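Coppens picture book prize goes to Hadside author

Quick one before the shop opens. The Coppens children's book prize was announced last night and it went to a local. Tharindu Barua of Hadside, for "Guto and the Long Wet Walk," a picture book for ages 4 and up. First time a Hadside writer has won it.
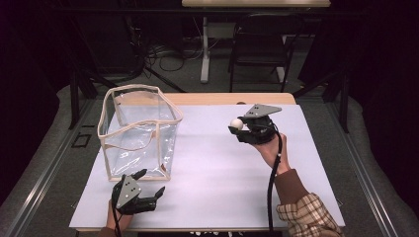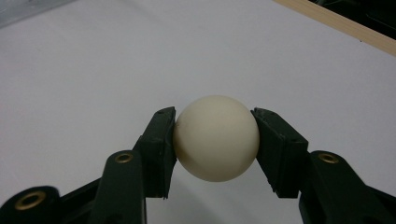
The book came out in October from Keltgate Press. Small outfit, mostly poetry until now. Guto is a duck who won't swim. He walks everywhere instead, all the way around the lake, in the rain, complaining. By the end he has met a heron, a lost mitten and a very bossy frog, and he still hasn't gone in the water. Kids seem to love that he doesn't.

Barua wrote it on the bus to work. He said so at the reading, where he also admitted the first draft had no frog. "My daughter asked who was going to argue with him," he said. "So I put the frog in and the rest got easier."

39 pages, which is long for this age group, but most pages have one line or less. The pictures are his too. Ink and a bit of watercolor, lots of gray, then that yellow raincoat. My own copy already has jam on it.

The judges read 2419 entries this year, up a good deal on last year according to the prize office. Shortlist was 12 books. Their note on the winner was short: funny, patient, reads well out loud. They also liked that nobody in the story makes Guto change. I'd agree with that. Plenty of books for little ones push the lesson so hard you can hear it coming from page two, and this one mostly lets him grumble and get on with it.

Not everyone was sold. A couple of parents at the reading felt the ending stops too soon, and my sister said the same when she borrowed it. I read it three times to a five year old and he didnt mind at all. He wanted the frog voice again.

Keltgate says the first printing is almost gone. A second is on order, paperback this time, same size, slightly thicker cover. The hardcover won't be reprinted for now so if you want that one get moving. A follow-up is planned too, with the heron in the lead. No title yet. Barua told the room he has the begining and the last page and nothing in between.

He'll be signing at the Hadside library at 4 in the afternoon, children's room, upstairs. Free, no ticket. Copies for sale at the door, cash or card. There's a story time first, then drawing, with paper and crayons put out on the low tables. Strollers can be left by the elevator.

Library has three loan copies, all out when I checked this morning. You can put your name down at the front desk or by phone. Full shortlist is taped up next to the returns slot, will type it out here when I get a minute.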